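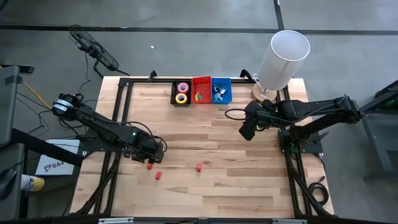
Two-arm table: same gripper on both sides, or one of each?

Posted by Emiliano Zavala, April 17, 2023

I have two arms on one wood table, one at each side. I'm choosing between the Jernow gripper and the Sison. My test is picking up small red blocks and putting them in a bin. The Jernow closes 3 mm short of the tabletop unless I tilt the wrist, and then the cable loop gets in the way. The Sison reaches lower but lets go early. Should I mount one of each and compare, or run the same model on both arms? Controller is a Brultau, firmware 3467.

Brisa Cuevas

Same model on both, one full set of picks, then swap and repeat. With one of each you end up comparing left against right as well, and your two mounts are never exactly the same height. I logged 191 picks per gripper before I trusted the numbers.

Also don't stop at blocks. Blocks have flat sides and almost anything will hold them.

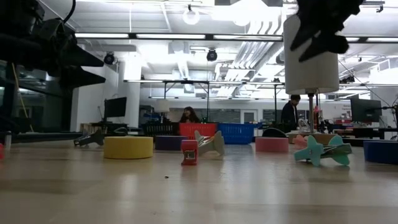

Flat discs and airplane-shaped clips are a better test. A disc lying flat has to be taken by the rim, so you find out fast how low the fingers really go. With the clips, try the body first, then the tail fins. Keep the lighting the same for both sets if you use a camera.

tmk_bench

Inau fingers fit the Jernow with 2 screws. Longer tips, fixed it for me. Didn't try the Sison.

Emiliano Zavala

Thanks both. Running Jernow on both sides first, stock tips.

This site uses cookies. Accept | Settings
Contact | Copyright | Back to top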